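Does a republished guest column count toward the 625-word limit?

Rafsan Talukder
Virnena wants to rerun our July op-ed on the border talks. Their limit is 625 words and ours runs 40 over. Do the byline and permission note count?

stumum_desk
Body text only. Headline, byline and permission line are excluded. Cut the 40 words yourself and get the writer's approval before filing. Their desk trims from the bottom, and you could lose the conclusion.

Zapata
Lumden counted everything when I filed there 2 years ago. Not sure about Virnena. Email them.

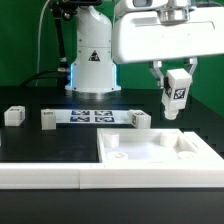

Robot arm column with warning sticker, green backdrop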